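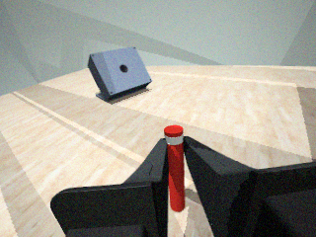

Peg in the grip, block waiting, in the Skoritz sim.

Fixing a peg that slips during insertion

Our insertion task in Wadside ran fine until we changed the step size. After that the arm would pick up the peg, carry it over like a waiter with a full tray, touch the block, and shove the peg straight back through its own fingers. The log called this a success. The log is an optimist.

If yours does the same, work through these in order.

1. Turn off the success check. Ours only measured how far the gripper had traveled, so the fingers could reach the goal without the peg. Measure from the peg tip to the hole instead.

2. Put the solver substeps back up. We had dropped from 6 to 2 to save time, and saved none of it. Contact between the fingers and the peg went soft.

3. Plot the grip force for one full episode. A healthy grip is a flat line. Ours looked like a seismograph.

4. Look at the tilt before contact. A peg that leans even slightly will catch on the rim. Add a pause and a re-level step before the approach.

5. Set a force limit that stops the arm. Do this before you copy anything to real hardware. The simulated block never complains, and a real wrist costs money.

Rerun 600 episodes with a fixed seed. We still get 3 bad ones, all on the same corner start pose, and that ticket is open.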